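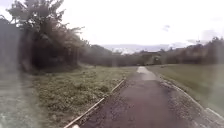 Mowing robots at work, what happens to the grounds crew?
Posted by Leonora Calimlim in Work & Jobs

I'm on the grounds crew at the Clullthorpe site. We do the banks, the path edges and everything under the trees. In September management wants to bring in self-driving mowers from a company called Skorach. At the meeting we were told it "frees us up for skilled work." There are three of us on the crew now and I asked if there would still be three next year. The reply was that it's too early to say. Has anyone been through this? What does the job look like afterward, and is there anything I should get in writing?

Jericho Manalo
We got two of them a while back, different make. The open banks with short even grass, fine, they handle that and I don't miss it. Along the path is another story. On one side you may have a curb with loose gravel next to it, and on the other a timber edging board with weeds growing right up to it. Ours were kept well back from all of that, so somebody still walks it with a trimmer, and that was always the slow part.

What changed for me is that I got the bad half of the job all day long. Mowing used to be the rest between trimming. My shoulders noticed. I also get the alerts on my phone, including at 5 in the morning, and I had to argue to be paid for those.

Things I'd ask for in writing: who answers alerts and at what rate, who clears stones off the path edge before a run, and whether the hours "saved" stay with the crew. Also ask how they worked out the savings. Our sales sheet said 1,177 hours a year. That was more than we spent mowing in the first place. When I asked, the rep said it was based on a typical site. I never found out where that is.

Teodoro Fajardo
Robots are the future, people said the same about ride-on mowers. Learn to program them and you'll be fine.

Jericho Manalo
Program what? It's an app with a start button and a map I'm not allowed to edit.

Reynaldo Mangubat
Ask for a trial on your worst stretch and keep your own log of the time spent fetching, cleaning and trimming after it. Ours came to roughly 2 hours a day and none of it was in the plan. We kept our people, but when one retired the post was never filled.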